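工作间记录　三月　皮胶续
分享 6　评论 0

09:10

接上一页。Srour 那罐剩胶已经见底，从今天起改用 Cembridge 的新料，袋上批号 832，颗粒比旧料细，颜色偏浅，闻起来几乎没有味道。供应商只给了一个凝胶强度等级，没有附粘度曲线，只能自己测。Distum 那批椅子的榫头还等着用胶，在弄清新料脾气之前先不动正式件。

称干胶 200 g，加冷水，水胶比沿用旧配方，按重量二比一。水用隔夜放置的自来水，没有用纯水。以前比较过，对强度看不出差别，但纯水泡出来的胶膜表面略光，原因没有查。倒水时一边倒一边拌，细颗粒容易在杯底结团，结团以后外层吸胀、里面仍是干的，后面加热再久也化不透。今天杯底还是有一小块，用木片压散了。

泡胀时间：旧料习惯泡过夜。新料颗粒细，30 min 时捏开看，芯部已经没有硬点，整体呈软冻状，杯面无游离水。也就是说对这个粒度，过夜没有必要。不过泡得久也没有坏处，只要放在冷处。室温放着过夜的那一份（Bendik 昨晚顺手泡的）今早表面发粘，拉丝偏短，有轻微酸味，判为开始变质，不参加下面的对比，已倒掉。

09:50

上水浴。用的是 Mullar 那台，控温旋钮的刻度不能信，以插在胶里的玻璃温度计为准。设定点调到胶液稳定在六十度，杯盖留一条缝。水浴升温期间不搅，等大部分化开再慢搅，避免卷入气泡。气泡在皮胶里很难自己上来，刷到木头上就成了胶层里的孔，破坏面上能看见一圈一圈的亮边。

化开后液面有一层浮沫，撇掉。滤了一遍，滤布上留下少量纤维状杂质和几粒没有化的东西，捏不碎，不像胶，估计是原料带进来的。旧料没有见过这种。记一下，下一袋到了再对照。

粘度仍用流出杯，杯子先在同温水里预热。第一次忘了预热，读数偏长，作废。重测三次，三次彼此接近，比旧料同浓度的值明显要短，也就是更稀。用木片挑起来看流挂也是同样的结论：旧料落下时先成片再断，新料直接成线。

对这个结果有两种解释。一是新料等级本来就低，分子链较短；二是供应商干燥时温度过高，已经有一部分水解。两种情况对使用的影响不一样。前者只要提高浓度就能补回来，后者补了浓度，初粘也还是弱，而且耐潮性会差。单靠粘度分不开，需要看凝胶。

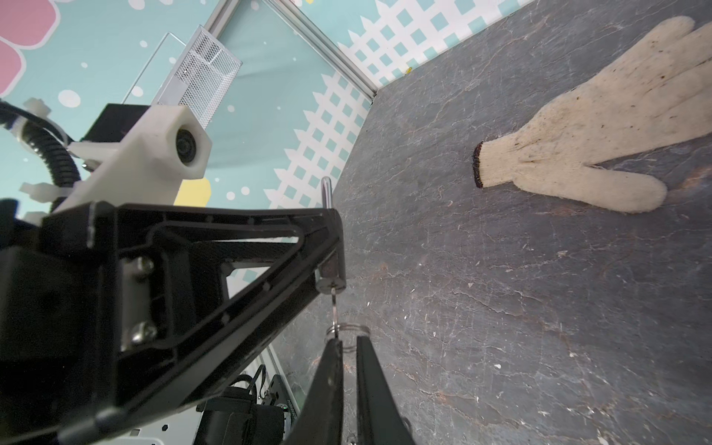

凝胶试验按老办法：两个同样的小杯，各倒等量新旧胶液（旧料是罐底刮下来的，量刚够），同时放进冷水槽，到时间取出，用平头压杆压表面，读同一下陷深度对应的重量。旧料先凝，表面发干、回弹利落。新料后凝，但最终压下去的读数只略低于旧料。差距比粘度上的差距小得多。

按这个看，偏向第一种解释。如果是水解得厉害，凝胶强度应该掉得比粘度更难看。我没有十足把握，两个量之间的关系随原料来源变化，牛皮和兔皮放在一起比就会得出完全相反的判断。袋子上没有写原料种类，写信去问 Cembridge，等回复。

10:40

粘接试样。材料用去年剩下的山毛榉条，端部搭接。所有搭接面重新刨过，刨完即粘，不砂。砂过的面渗胶过快，去年吃过亏，那一组数据散得没法用。条子预先在烘箱顶上放着，摸上去温的就行。冷木头吸走胶层的热量，还没有合拢表面就凝了，这是皮胶粘不牢最常见的原因，和胶的等级没有什么关系。

分四组。

甲组，旧料，原配方。
乙组，新料，原配方。
丙组，新料，少加水，浓度提高到流出时间与旧料相当。
丁组，新料，原配方，加少量尿素。

丁组是给椅子准备的。椅背那几根横档要同时合拢，纯胶的开放时间不够，Elias 一个人来不及。尿素会压低凝点，胶在室温下能多维持一会儿流动，代价是最终强度下降，潮湿时更软。加多少一直有争论。Elias 习惯凭手感，一勺一勺加到胶液在木片上不马上起皮为止；我倾向于按干胶重量定比例，否则没有办法和下一次比较。今天按比例加，取我们以前用过的最低一档。

涂胶两面都刷，合拢后来回蹭一下，感到发涩就停，上夹。夹紧力没有测，以溢出一条连续的胶线为准。丙组的溢胶线断断续续，怀疑浓度高了以后流动跟不上，胶层偏厚。做到后半段时丙组的胶杯降了温，液面结皮，重新放回水浴。中间这几条另外打了记号，拉的时候分开看。

溢胶处理：等到胶线变成软橡皮状，用凿子背面整条刮起。早了会抹成一片，晚了要用热水擦，木纹会起毛。甲组最快到这个状态，丁组最慢，丁组的人可以先去吃饭。

13:30

午饭后补测了开放时间。做法很土：在温木板上刷一条胶，隔一段时间用指背轻碰，记下不再沾手的时刻。刷的厚度靠手控制，重复性一般，只能用来排序。顺序与预期一致，丁组最长，乙组次之，甲组再次，丙组最短。丙组短得有些麻烦，刷完第二面时第一面已经起皮。结论是单靠提高浓度来补新料的粘度，在大件上不实用，除非先把木头烤得更热，或者两个人同时刷。

Bendik 提议把工作间的室温提上去。理论上可行，暖气开足以后相对湿度会往下掉，已经在架子上平衡好的木料又要重新走一遍含水率，得不偿失。局部加热用热风枪也试过，表层热、里面冷，热量散得很快，并且容易把边角吹干。比较靠得住的还是把待粘件整个放进保温箱，粘之前才拿出来。保温箱装得下横档，装不下整个座框，座框的四个角只能分次合。

顺便清点一下容易混淆的说法，省得以后翻本子看不懂。本子里写的“开放时间”是从刷胶到还能合拢的这一段；“合拢时间”是合上以后还能挪动的这一段。前几页 Bendik 的笔迹把两个混着用，凡是他写“还能动”的，一律按合拢时间理解。
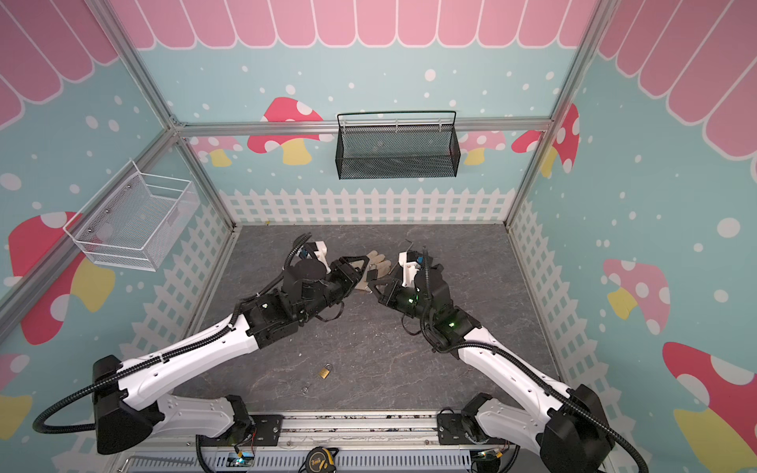
15:20

关于反复加热。剩下的乙组胶液没有倒，留在水浴里继续保温，盖子盖好，每隔一小时取样过一次流出杯，蒸发的水按重量补回去。到现在为止流出时间在缓慢缩短，趋势是单调的，斜率看着不大。旧料的老数据显示，保温一个工作日以后粘度下降还能接受，隔夜再热一次就不行了。新料起点更低，余量更小，所以规矩要收紧：当天化的胶当天用完，剩余的切块冷藏，只允许再热一次，再热过的不用于受力件，可以拿去贴皮或者糊纸。

补水这一步以前不严格，有时忘了补，结果蒸发使粘度上升，水解使粘度下降，两个效应抵在一起，看上去像“胶很稳定”。前年有一页就得出过这样的结论，现在看是错的，那一页我已经在边上注了。

冷藏的胶冻切成小块再放盒里，化起来快，受热时间短。整块冻在杯里的，外圈已经到温度，中心还是硬的，等中心化开外圈已经多煮了很久。盒盖上写批号和第几次加热，不写的一律当作已经再热过处理。

防腐的问题暂时搁置。Elias 建议加一点丁香油，他以前的作坊都这么做。气味可以接受，担心的是油相对胶层的影响，另外也没有对照。现在用量小，勤做少做就能避开。真要试的话另开一组，不要和尿素那组混。

16:45

环境：室温早晚变化不大，湿度计放在木料架旁，下午读数比上午略低。开过一次侧门搬料，湿度随之跳了一下，半小时内恢复。试样全部在夹具上过夜，明早松夹，之后在架上平放一周再拉。以前有人第二天就拉，数值偏低，破坏面还发软，那种数据只能说明没有干透。

拉伸那边要注意的几点：夹持端垫砂纸，不要直接咬木头；搭接端加垫片找正，偏心会先把胶层撬开；破坏面当场看，当场估木破率，放久了颜色变了看不准。木破率高的那些条子，数值反映的是木材，不能拿来评胶。甲组如果全是木破，就说明端部搭接这个形式区分不开两种料，要换更短的搭接长度重做。

另外准备从每组里各留 6 条不拉，挂到地下室那间潮的储物间去，过一个雨季再看。耐潮性在干燥环境里测不出来，而客户家里的椅子多半放在窗边或者厨房。留样条的两头封蜡，标签用铅笔写，圆珠笔在潮处会洇。

待办

给 Cembridge 写信：原料种类、干燥温度、滤出的那几粒东西是什么。
Mullar 水浴的旋钮重新标刻度，用同一支温度计，从低往高标一遍，再从高往低标一遍。
丙组中途结皮的那几条单独登记。
流出杯的出口用软布擦，不要再用铜丝捅，孔口已经有一道浅痕。
Elias 那边确认 Distum 的座框能不能分两次合，能的话横档用丁组配方，四个角用乙组配方。
尿素罐受潮结块，换一罐，旧的留给花坛。

17:30

保温样最后一次流出时间已记在右页表里。比上一次又短一点，斜率没有变。水浴关掉，剩胶切块入盒，标 832、第一次加热。Bendik 明早松夹，先松甲组，按上夹的顺序来。

转载请注明出处　|　联系本站　|　返回顶部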